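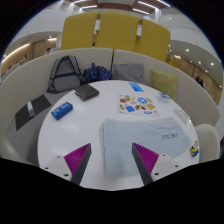

Drorkthorpe, May

Drorkthorpe Neighbors Forum > Food and Going Out > Deretti's new booths, who's been?

plumline44
Topic starter

OK, I finally got to Deretti on Sunday and I need to talk about the booths with somebody who cares. The curved ones! Cream colored, padded way up past your shoulders, wrapped around a round white table. I slid in with my sister and we stayed so long they started setting up for dinner. I had the lentil soup and then the almond cake and then (no regrets) a second almond cake. You can hear the person across from you, which was never true with the old benches. I'm a total convert.

Has anybody else been? What did you order?

gravelroad
Went the first week they reopened. Food is as good as ever, but I miss the old benches. With a round booth, whoever sits in the middle is trapped. My father-in-law had to get up twice and each time four of us had to scoot out and stand there like we were waiting for a bus.

plumline44
Ha, fair! Put him on the end. The end seats are the best ones anyway, you get elbow room and first look at the cake cart.

tessellate_me
I LOVE them. I've been trying to build a banquette in my breakfast nook since winter and I went in there mostly to look at the seat depth (sorry to my date). Theirs is shallow enough that you sit up to eat, and there's a little tilt on the back so you can lean once you're done. That's the part home builders get wrong. Mine is so deep right now that my kids have to kneel to reach their cereal.

gravelroad
Did you get a price for yours? My wife has been dropping hints.

tessellate_me
Upholstery place two towns over quoted me 3000 for a curved one with a tall back. I said thank you and went home and bought plywood. A straight L-shape with cushions is running me 500 so far, and most of that is foam. Buy the good foam. The cheap stuff goes flat and you end up sitting on a board.

old_mill_ken_not_ken
Sorry, but pale upholstery in a restaurant is asking for trouble. One kid with marinara and it's all over. I give it until fall.

tessellate_me
Depends on the fabric! The wipeable vinyls are so much better than they used to be. I spilled a whole coffee on my sample square and it came right off with dish soap.

old_mill_ken_not_ken
A sample square isn't a Saturday night crowd. I ran a diner for years and we had brown seats for a reason. Brown forgives.

bywater_b
Brown is depressing though. Part of what I like about Deretti now is that it's bright. It used to feel like eating in somebody's den. And the round tables are great for sharing – everybody can reach the bread, no one is stuck down at the far end shouting.

gravelroad
Round tables are great until the plates come. We ordered for five and there was no place to put the salad. I ate mine off my lap.

bywater_b
Order in waves! Starters first, let them clear, then mains. They're very nice about it if you ask.

nightbaker
Different question, does anyone know if they still take big groups? My book club is outgrowing my living room. We tried Dimitriou last time and the food was wonderful (the spinach pie, oh my) but the music was so loud we gave up on the book by chapter 2.

plumline44
They do, but you have to call. They won't split a booth, so a group over six gets the long table by the window. Still nice, just no cozy factor. Go on a weeknight and ask for the corner booth if you can squeeze.

nightbaker
Thank you! We can squeeze. We're a squeezing kind of book club.

old_mill_ken_not_ken
Dimitriou turns the music down if you go before six. And it has chairs. Regular chairs that move.

gravelroad
Seconding chairs.

tessellate_me
You two are breaking my heart. Anyway, for anyone else building at home, the thing I wish I'd done first was tape the shape out on the floor and put the table in it for a week. I'd have caught that my table legs hit the corner of the bench. A pedestal base fixes it, and I found a used one for 200, round top included. It's a bit wobbly but some felt under one foot helped.

bywater_b
Please post pictures when it's done! And what color did you go with in the end?

tessellate_me
Cream. Obviously.

old_mill_ken_not_ken
Come back and tell us in the fall.

nightbaker
Update, I called and we got the corner booth for next month. They asked if we wanted a cake set aside. I said two.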